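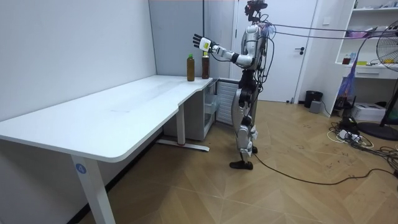 Laing L-shaped standing desk, white: review after one winter

Reviewed by Finlay Semple, 11 February 2024

I bought this desk in November to replace a straight one that had gotten too small. It cost $458 with delivery. I've used it nearly every working day since, mostly for computer work, and it also ends up as the place where drinks, mail and parts get put down. This review covers the top, the legs, the floor space underneath and how it gets along with the furniture next to it.

I paid for it myself. Laing doesn't know I'm writing this.

Delivery and assembly

It came in 2 boxes. The top was in one and the legs, crossbars, feet and hardware were in the other. The box with the top is the awkward one. Yutong Fu helped me get it through the door, and I wouldn't try it alone unless the room is on the ground floor and the hallway is straight.

Assembly took 80 minutes with a power screwdriver. The instruction sheet is all drawings. The drawings are fine until the step where the short section gets attached to the frame, and there the arrows point at the wrong row of holes. If the screws won't line up, turn the bracket end for end and try again. Don't tighten anything all the way until the top is on. We did, and had to back it all off.

The hardware bag had spare screws in it. The hex key that comes with it is soft and rounded off before we were done. Use your own.

The top

The top is white and goes well with plain walls. The long section is where I work. The front edge steps in with a rounded curve toward the shorter part, so there's no sharp inside corner to catch your hip on. The outside corners are rounded too. My old desk had square ones and I have walked into those plenty.

Now the bad part. White shows everything. There are faint marks and smudges on mine, and a couple of them have outlasted the usual wiping. A damp cloth takes off dust and most fingerprints. A little dish soap gets rid of tea rings if they haven't sat overnight. Pencil comes off with an eraser. The small dark spots that are left look like scuffs to me, and I've stopped scrubbing at them. If you want a desk that looks new after a few months, get a darker top or buy a mat.

The edge has held up well. I haven't had any chips or lifting, and I've bumped it with a chair more than once.

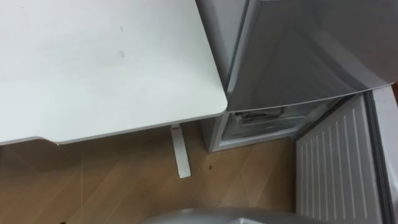 Fitting it next to other furniture

Measure the corner before you order. The rounded front corner takes up more room than the drawing on the product page suggests, and if you're putting an appliance beside it you have to think about doors. My desk is right up against a silver-gray refrigerator, with a narrow gap between the rounded corner and the upper door. The lower compartment opens clear of the desk. I had planned on a wider gap, but then the other end of the desk would have been too close to the door of the room.

The feet also stick out farther than I expected. They are flat and narrow with rounded ends, and they angle out from the frame, so you'll want to know where they land before you push anything heavy in beside them. On my floor, wood-look planks, they sit flat. They have not left dents so far. I vacuum around them and crumbs do collect along the sides.

Storage doesn't come with it. I put a light gray drawer cabinet under the right end and it fits beneath the top with the desk at sitting height. I looked at the Multon cabinet that the store suggests as a match, but it was taller and I wasn't sure it would clear.
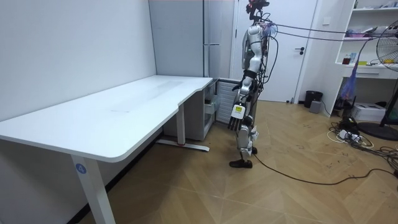
Raising and lowering is done with an electric motor. It's quiet enough that I can change the height during a call. It starts a little slowly and stops without a jerk. I leave it at one height most of the day and move it after lunch. The legs are thick and the long foot bars keep it steady at sitting height. Standing, there's a bit of side-to-side wobble if you type hard. A monitor on an arm will show it more than one on a stand. Retightening the crossbar screws after the first month helped.

The power cord is short. Plan on having an outlet on the same wall or buy an extension.

Compared with others

I tried the Clollier corner desk in a store before buying. It has a thicker top and felt more solid standing up, but it was $700 before delivery and only came in walnut. The Wemo is cheaper and has no step in the front edge, so the corner feels cramped once you sit at it. If you never plan to stand, the Wemo would probably do.

Would I buy it again

Yes, at this price. I'd get a desk mat at the same time. The steps in the manual need fixing and the hex key belongs in the trash, but the frame is good and the shape works in a small room. 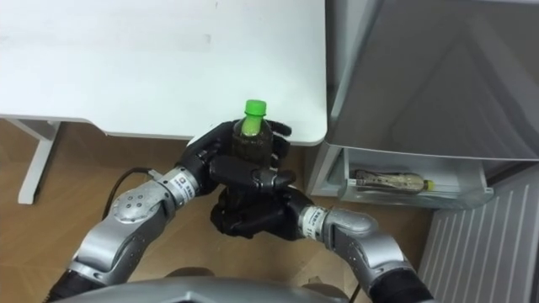 Front corner of the Laing desk, with a green-capped bottle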